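Noura Majali
@nouramajali
Aug 13, 2021

ok thread on the teardown planner, week 5. short version: planner fine, perception not fine

Pernley (our task planner) now orders the steps itself. lever before caddy, cables before anything under them. 8 step plans, solves in about 2 seconds. no complaints

problem is cables. depth off the wrist cam goes to mush on anything thin and black. the segmenter says "cable" and then the collision map says "nothing there". guess who the arm believes

tried fattening every cable mask by 5 mm before it goes in the map. helps a lot. also makes half the drive cage unreachable lol

so now: fat masks for the approach, thin masks for the last bit, and a force limit on wrist z. ugly. merged it anyway

other thing, perforated sheet metal. Dretard (pose node) keeps snapping to the wrong row of holes. each row looks like teh next one. added a prior from the case edges, much better

colored plastic is a gift btw. hue threshold + blob fit beats the fancy net on the levers. sorry to the fancy net 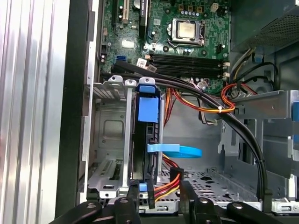
wrist cam view, blue lever on the drive caddy, black cable bundle arcing over the cage

next: replan when a cable moves mid task. right now we just stop and rescan, wich is slow

branch is wrist-map-2 if you're on the team. dont run it with the old calib file pls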